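The Soup Drawer

February
By Lambros Konstantinidis
5 min read

My mother kept her recipes in a drawer, and I mean loose in a drawer, with the rubber bands and the birthday candles and a key to a house we sold when I was 12.
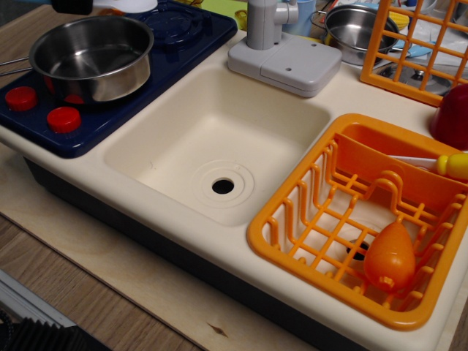

When she moved into the apartment on Nilberg Street last winter, the drawer came to me. My sister got the good table and I got the drawer, and I still think I came out ahead, although she has pointed out more than once that you can't eat Thanksgiving dinner off a drawer.

I had this idea that I would type everything up over a weekend. I bought a binder! I bought the plastic sleeves that go in the binder, and a pack of those little colored tabs, and I made a pot of coffee and sat down at half past eight in the morning feeling like a very organized man. By lunch I had done four. The trouble is that my mother never wrote a recipe for anybody but herself, so what she put down was only the part she was afraid of forgetting. One card says "lentils — less than last time." Less what? I called her and she said, "Well, less than last time," and then she wanted to know if I was wearing a coat when I took the trash out.

The one I wanted most was the lemon soup. She made it when we were sick and when it snowed, and also whenever my uncle from Sarnholm came through, as he didn't believe he'd been properly fed unless there was soup first. I found three versions of it. One was on the back of a bill from the Anditz hardware store (for $13.05, written as 1305 with no decimal point, which gave me a scare). One was in my grandmother's handwriting, in Greek, with the corner torn away right where the amount of rice would be. And the third just said "soup, the usual, 2 eggs" and had somebody's phone number on it.

So I've been cooking my way toward it. The first batch curdled. If you've never made an egg and lemon soup, the whole business comes down to getting the eggs into the hot broth without scrambling them, and you do that by ladling a little broth into the eggs first, slowly, while you whisk, and then pouring all of it back in the pot with the heat off. I knew this. I had watched her do it probably a hundred times, leaning on the counter and talking about school. But I got impatient and dumped in a big ladleful and there it was, scrambled eggs in lemon water. My husband ate a bowl of it anyway, with a lot of pepper, and said it was "filling."

The second batch was better and the third was close. What I was missing, I think, is that she let the chicken sit in the pot a good while after she turned the burner off, with the lid on, and only then took the meat off the bones. I remembered it because of the windows. They would fog up, all three of them over the sink, and my sister and I would draw on them, and we weren't allowed to have the lid off no matter how hungry we were. It isn't written on any of the cards. I suppose she never worried about forgetting that one.

For what it's worth, the way I'm doing it now is a whole small chicken, an onion cut in half, two carrots, salt, and water to cover. Simmer an hour and a quarter, burner off, lid on for another 15 minutes. Then the rice goes into the strained broth (I use half a cup and I'm still arguing with myself about it), and when that's soft, two eggs and the juice of two lemons, slowly. Slowly! Put the chicken back in at the end.

I brought a jar over to her, wrapped in a dish towel the way she always sent it home with us. She had old Mrs. Mavromatis from down the hall in for coffee, so they both tried it, standing up, out of coffee mugs. Mrs. Mavromatis thought it needed dill. My mother doesn't hold with dill and said so. Then they got going on whose mother had put dill in what, and I don't believe either of them looked at me again for half an hour — I washed the mugs and watered the plant and let myself out.

The binder has nine pages in it now. I've quit trying to fix the cards as I go. I put the original in the front of the sleeve, the way she wrote it, and whatever I've worked out goes on a sheet behind it, with the date and a note about who ate it. My sister wants the walnut cake next, and there are two cards for that and they don't agree on the oven, so if any of you have a feeling about walnut cake, please write.

Contact | Copyright Lambros Konstantinidis | Back to top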